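Costmont paper to end home delivery in outlying towns, sell its building

The Costmont Ledger will stop delivering its print edition to homes outside the city at the end of March and will move its newsroom to a smaller rented space, the paper told readers and staff in a notice posted on its website.

The change affects 870 subscribers, most of them in Flesside and the rural routes along the river. They will be offered the paper by mail, which in most cases means it will arrive a day after publication. Subscribers who do not want the mailed edition can switch to the digital edition at a lower price or ask for a refund on the unused part of their subscription.

Home delivery inside the Costmont city limits will continue, as will sales at stores and gas stations.

Pendo Shirima, the Ledger's editor, said the company had been paying more each year to reach fewer homes. Two of the Flesside routes have been without a regular driver since last summer, and newsroom employees have covered them on some mornings.

"We had reporters finishing a council story at 11 at night and then driving papers at four," Shirima said. "I did the north route myself for most of a month. It's a lot of miles between mailboxes out there."

The number of jobs at the paper will fall by 13, Shirima said. Most are part-time positions in delivery and in the mailroom, where inserts are put into the paper by hand. One full-time job in advertising will also go. No reporters or editors are being laid off, but a vacant sports position will not be filled.

The Ledger has been printed at a plant in Prorberg since it shut down its own press in 2000. Under the new schedule, pages will have to reach the plant by 9:30 p.m., an hour and a half earlier than now. High school games that end late will appear on the website the same night and in print two days later. Results from evening meetings of the city council and the school board will be handled the same way.

The paper's building on Mill Street is for sale. It was built to hold a press, and the press hall has stood mostly unused for years – the paper rents part of it to a furniture dealer for storage. Shirima would not give the asking price. A buyer has toured the building twice, she said, but no offer has been signed.

The new office will be on the second floor of the Rotich Building, two blocks from the courthouse. It has room for the newsroom, the advertising staff and a front counter where readers can drop off notices and pay bills. The counter will be open on weekday mornings only. The move is planned for April.

The paper's archive of bound volumes and negatives will not fit in the new space. Shirima said the company is talking with the county library about taking the volumes, which fill 554 numbered boxes and shelves in the basement of the current building. The library has asked for a list of what is there and its condition before it decides. The negatives, some of them never printed, may be stored separately.
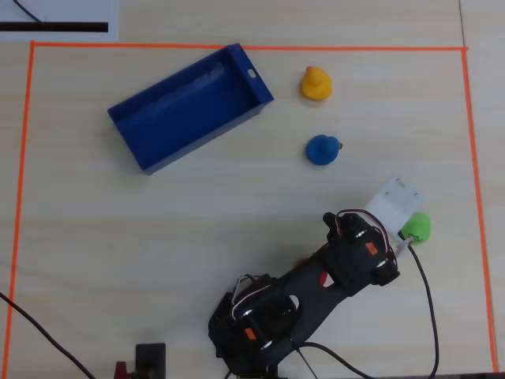

Orange tape marks off a rectangle on a light wood tabletop.

Several Flesside residents raised the delivery change at a town meeting this month. Some asked whether legal notices, including those for zoning hearings and tax sales, would still reach people in time if the paper came a day late. The town clerk said notices would be posted at the town hall and on the town website as well, and that the town might publish them earlier to allow for the mail.

Others said they would rather pick up the paper in person. The Ledger said it is looking for two more stores in Flesside willing to carry it – at present there is one, on the highway, and it often sells out on days when obituaries run long.

Letters explaining the choices will go out to affected subscribers with their next bill. Those who do not answer will be switched to mail delivery at their present rate. Vacation holds already on file will carry over, but readers who have the paper left at a side door or in a delivery tube will need to confirm that their mailing address is correct.

Carriers on the routes that are ending will be paid through the last day of delivery. The company said they may apply for openings on the city routes, where there are currently two.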